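3.2 Stacking on and around closed storage

Counter storage in the Skastlow survey was coded in two passes. The first pass recorded fixed and movable storage units; the second recorded items left standing on top of them or within a hand's reach. Of the 511 counter sections coded, the most common movable unit was a small organizer or box pushed back against the wall, and it was rarely left with a clear top. Households treated the upper surface as a shelf for goods in daily use, while smaller packets went inside.

The two passes were kept apart because the top of a unit and its interior are used differently. Items on top stay visible and can be picked up with one hand. Items in a drawer need clear space in front, and on a working counter that space is often shared with a cutting board or an appliance.

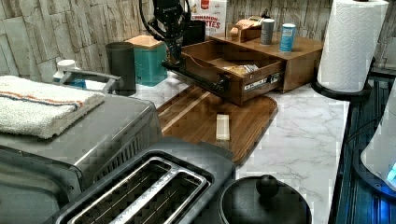
Figure 4. Wooden organizer against a tiled backsplash, drawer pulled out over the cutting board. Cans and boxes are kept on top and behind; a small packet lies in the drawer.

The section in Figure 4 was coded as "shared front space." The open drawer hangs over the board, so the two compete for the same area. The toaster and toaster oven to the left were coded as appliances and left out of the storage count, although the folded towel on the toaster oven was entered under "soft items, resting." The teal canister beside the organizer was coded as within reach.

Coding rules followed the Plinditz scheme, with 17 item classes. Spices and dry goods were merged into one class after the pilot in June, when coders could not separate them reliably from the packaging alone.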